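Section 4. Setting Up and Serving a Booth

If you've come straight from Section 3 you already know how I like the room lit and where the coats go, so I'll skip all that and get to the tables. This part of the guide covers the booths only. The long table by the window has its own rules (Wian Sithole wrote those, and he's much stricter than I am!).

I wrote the first version of this on the back of a delivery note when we opened the Harkville tearoom, and Shireen Msimang has been after me to type it up properly ever since. So, dated May 26, 2021, it's finally typed. If you still have the old sheet taped inside your locker, please throw it out. It has the sugar in the wrong place.

Before you start

You'll want these within reach before you walk out to the booth:

- one round dark tray, wiped on both sides
- a white cup and saucer for each guest
- white napkins, folded in a rectangle
- a white cloth towel for each guest
- wrapped cookies from the tin under the register
- the menu, closed
- a dry polishing cloth, kept in your apron and out of sight

Note: The round trays come from Fendthorpe and the order code is 822. If one gets a chip in the rim, put it on the bottom shelf and tell me. Don't put it back in the stack, I will find it and I will be sad.

4.1 The table

1. Lift everything off the tabletop, including the plant. I know it looks easier to wipe around the plant. It isn't.

2. Wipe the top with a damp cloth, then go over it again with the dry one. Work in from the edge. The overhead light picks up every smear, so bend down and look across the surface from the sofa side before you decide you're done.

3. Put the plant back on the right as you face the booth, near the edge. Tissue box next to it.

4. Set the tray down toward the middle. Use both hands and let the near edge touch first so it doesn't clack.

Caution: No vinegar, no lemon, and none of the blue spray from the kitchen on the tabletops. Elmarie Mabuza used lemon on a table back in January (she was trying to be nice, it did smell lovely) and we had a dull patch that cost us 2,147 to have repolished. The guests' lemon slices are fine as long as they stay on a saucer.

4.2 The sofa and pillows

1. Run your hand along where the seat meets the back. Crumbs, hairpins, one time a whole train pass.

2. Stand the pillows up against the backrest on the left, the darker one behind and the lighter one in front. Don't karate-chop the tops. I don't care what they do in hotels.

3. Dust the lattice with the soft brush, top to bottom, before any cups go out. If you forget and do it afterward, the cups go back to be rinsed.

4.3 Towels, cups and cookies

Okay, my favorite part! Teodor Olteanu and I went back and forth for weeks on the order of this, and I still say the towel comes first, because people have been holding the bus rail and their phones and who knows what else. Get your hands used to the motions at an unoccupied booth before you try it with guests sitting there. Cloth and wrappers both behave differently when you're reaching over full cups.
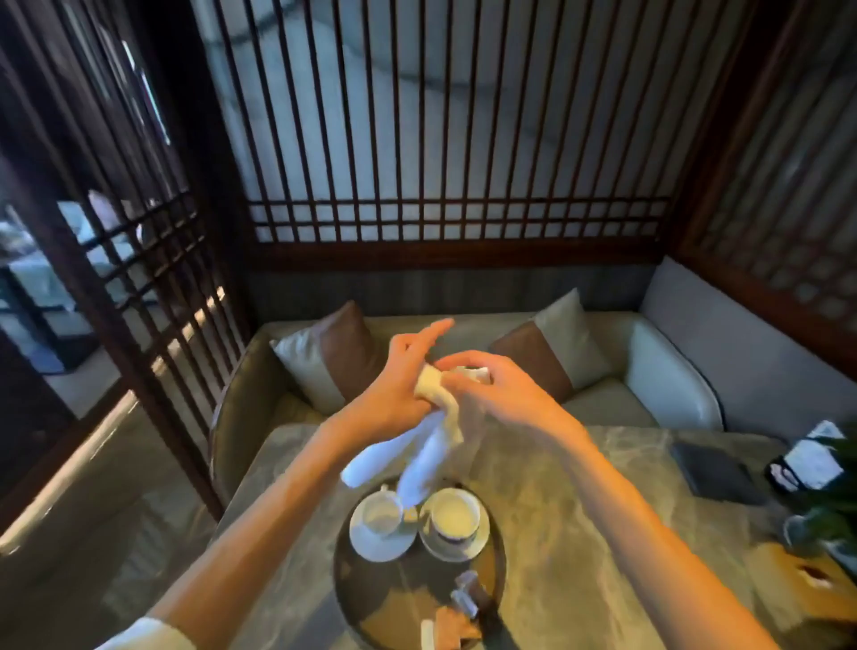
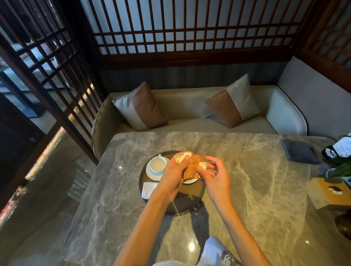
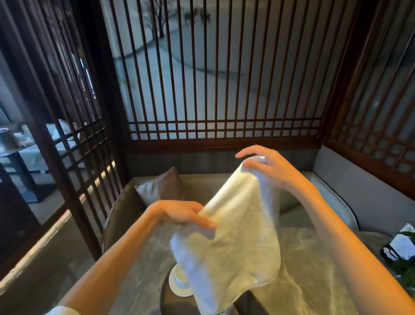

1. Unroll the towel by holding a top corner and letting it drop open. Give it one gentle shake, away from the cups.

2. Check it for stains and pulled threads. Anything doubtful goes in the rag bag.

3. Fold it in half the long way, then roll from the short end. Snug, but you shouldn't have to wrestle it. A towel that's been rolled too tight comes out of the warmer with a cold middle.

4. Offer it from the guest's left. Wait until they've finished with it before you bring the pot over.

5. Turn each cup so the handle is easy to reach, and check that it's sitting flat on its saucer. If it rocks, it's either on the rim of the saucer or there's a crumb under it.

6. Pour to a finger's width below the rim. Milky drinks a touch lower, they slosh.

7. Cookies stay in their wrappers until the guest asks. If you're opening one for somebody (kids, or anyone with sore hands), pinch the top seam on both sides and ease it apart slowly over the tray. Yanking it sends the cookie across the booth, and yes, that's the voice of experience.

8. Wrapper goes in your apron pocket, never under the saucer.

Caution: Towels straight from the warmer can be hotter than they feel through the tongs. Hold one against the inside of your wrist for a moment before you hand it over. If it's too hot for you, open it out and let it breathe.

Note: Ask about nuts and milk before any cookie is opened. The ingredient list is in the drawer with the spare menus, and Thandeka Rampersad updates it whenever the supplier changes something.

4.4 Clearing

1. Towels go first, into the lidded bin. Don't pile them on the tray with the cups, they drip and then the whole tray is slippery.

2. Then cups, still on their saucers. Carry them to the back on the tray and keep your other hand free for the door.

3. Menu closed, back on the right side of the table.

4. Start over at 4.1. The full wipe, please, even if the guests only had water.

Washing the towels is in Section 5, along with the business about the Venter machine and which of its buttons you mustn't press.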